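HOSP 401 – Counter Service and Small Retail
Bollbridge campus, handout for Unit 3

Setting out a small counter

Most counters at this scale have one surface for both stock and service. Keep the two apart. Stock goes to the back and sides, and the serving tray sits in the middle where the order is put together.

Drinks go at the back on a stepped rack, so the second row shows over the first. Labels face the customer. Fresh items such as sandwiches get their own basket – do not mix them with packaged snacks. Wrapped food can be stacked, but keep the stack low.

Small cups and jars are easily lost behind bags. Put them on a clear tiered stand.

Before the next class, read Clasen, chapter on display height, and draw a plan of a counter you use often. Mark where the tray goes. Plans are due in room 423.

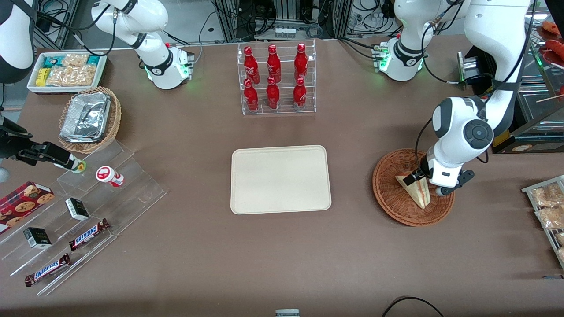
Fig. 1. Counter layout with bottles on a two-tier rack, a sandwich basket and a central tray.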